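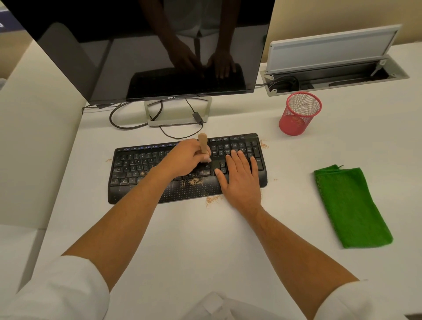

2024-11-23
Vocal acoustics, Lakell room. Entry by D. Hubáček.

Continued with the singer's formant measurements on the store recordings. Background for anyone picking this up: Corkley, the grocery chain, has had a baritone on the produce floor since September, singing unamplified over refrigeration noise. We have his takes from the floor and a matching set from our treated room, same two arias, same keys. The question is how much of what shoppers hear at the far end of the aisle is voice and how much is the building.

Started with the room takes. Long-term average spectrum, 30 second windows, silences over half a second removed. The cluster between 2.5 and 3.2 kHz is clear on all open vowels and weaker on /u/, as expected. Peak sits a little lower than in the published baritone averages I have on the shelf, but within the spread. No vibrato correction applied yet. He runs close to 6 cycles per second on sustained notes and drifts faster toward the end of a phrase.

Floor takes are harder. The open coolers put a hum at 120 Hz with harmonics well up into the range of his fundamental. First pass used a fixed notch set at each multiple. It removed the hum and also took a visible bite out of B2 and B3, so it is no use for level comparisons. Second pass used spectral subtraction with a noise profile from the gap before the first aria. Better. It leaves some warble in the quiet phrases but the formant region is intact.

Files are segmented by note. Total after cleaning is 1,765 segments, of which 916 are from the floor. The remainder are room. I threw out anything with a cart, a scanner beep or a PA announcement on top of it. Segments with applause at the tail were trimmed and kept.

Preliminary: with the overall level matched, the floor takes show more energy in the formant cluster than the room takes. Two possible causes.

a) He pushes more on the floor. Singers raise effort in noise, and the spectrum tilts upward when they do.
b) The hard ceiling and tile over the produce section favor that band. The Hosoda impulse responses would show this if the source position is close enough to where he stands.

Checked (b) quickly by convolving six room segments with the Hosoda response from position 3. It accounts for part of the lift, less than half by eye. Position 3 is near the citrus display and he usually works closer to the bagged salads, so this needs the position 4 response. I can't find position 4 on the shared drive. It is listed in the log but the folder holds only a text file. Whoever measured it, please check your laptop.

Calibration note: the floor recorder gain was changed between the first and second aria. The tone recorded before the session is good for the first aria only. For the second I have relative levels and nothing else. Do not quote SPL figures from it.

Script problem, fixed. The segmenter was treating portamento as two notes with a very short note between them. Raised the minimum duration to 80 ms and reran the whole batch. Old output is in the folder marked "old", please don't use it. The pitch tracker still drops an octave on a few low notes where the cooler hum is strong — those are flagged in column F and need checking by hand.

Banska sent back the second measurement microphone with a new capsule. Sensitivity on the sheet differs from the previous one by 0.8 dB. Entered in the config under the new serial. Any take made before today stays on the old value.

To do:
Position 4 response, find or remeasure
Hand check of column F
Vibrato rate and extent, floor against room, sustained notes only
Ask Corkley whether the coolers can be switched to night mode for ten minutes before opening
Rerun tilt comparison with /u/ excluded

— D.H.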